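Free laptops won't fix the homework gap

6/12/21

By Nerea Arrieta

Every couple of years somebody in education discovers homework, and it is always the same discovery. Children who have a quiet room and a parent at home hand it in. Children who have neither tend not to. Then comes the scheme to put it right.

This year's scheme at Gestlow is a laptop for every pupil in Years 7 and 8, loaded with a homework programme called Seteo. The head, Casimiro Figueroa, told parents in July that it would "level the field". There are 300 children in those two years. I would like to believe him. I taught maths for long enough to have sat through four launches of this kind, and I still have the lanyards.

My doubt starts with the figures in the school's own newsletter. It reported that 3,627 pieces of homework were completed on Seteo in the first half term. Fine, but how many were set? How many were handed in on paper over the same weeks last year? I wrote and asked. Macarena Montes, who runs the programme, replied politely that the old system didn't record it in a way that could be compared. So we have a big number standing on its own, and a press release built on top of it.

Then there is what counts as "completed". My neighbour's son showed me a science task on forces. He clicked through 30 questions in less time than it took me to drink a cup of tea, getting the wrong ones wrong until the programme offered him the right ones. It gave him a green tick at the end. I asked him what friction was and he said it was the one with the car.
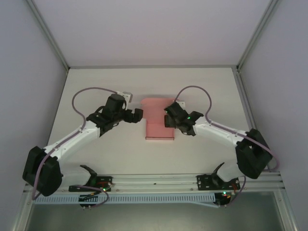 None of this is the boy's fault, and I don't think it is his teachers' fault either. They have been told the marking is done for them, and anyone who has carried a bag of exercise books home on the bus will understand why they said yes. But marking was how I found out that half of 8P thought a bigger denominator meant a bigger fraction. A percentage on a screen would have told me they were doing badly. I knew that already.

What did work, in my experience, was dull. Consuelo Vidal kept the library at my last school open until half past five, with the heating on and toast. Children came for the toast and did their French. It was cut when the budget got tight, and I have never seen a newsletter about it.

Gestlow's library now shuts at ten past three. I'd like Mr Figueroa to tell parents what it would cost to keep it open, and to print that next to the cost of the laptops.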